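April, late, kettle on for the third time

I finally got through the whole of the Gaveson set tonight and I am so happy I could wake up the street! All 60 minutes of it, start to finish, with only two bad stumbles, and one of those was my own sleeve.

I keep thinking about the old tune in the middle, the one Lindiwe found. The songbook it comes from is dated 1603, and she sang it to me over the phone back in the winter while I scribbled the notes on an envelope. I've played it every day since and I still love the turn in the second line, where it sounds like it's going home and then wanders off for another walk. Imagine somebody humming that over their washing! Tonight I slowed it right down and let it hang over the low drone, and it was lovely – really lovely.

The Prestia piece still needs work. It's too long by a verse and I rush the ending every single time. Lindiwe Rampersad, if you ever read this diary (hands off), you were right about the ending.

Walked down to Lema at lunch to look at the hall again. More than 2000 people live down there now and it feels like half of them stopped me to ask about the concert. The echo is huge. I clapped in the doorway like a kid and got a very stern look from the man stacking chairs. 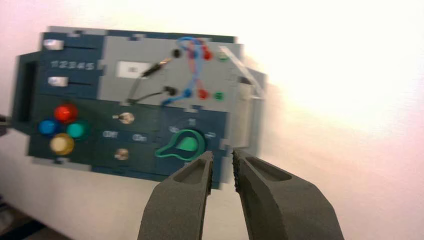 Filed under: Music, Home

Two sliders, and I can lose a whole evening to moving things like that a hair to the left and back again. Bed soon. Tomorrow I want to try Ukari without the drone, just the tune on its own, and then play it 5 times in a row before I let myself have breakfast.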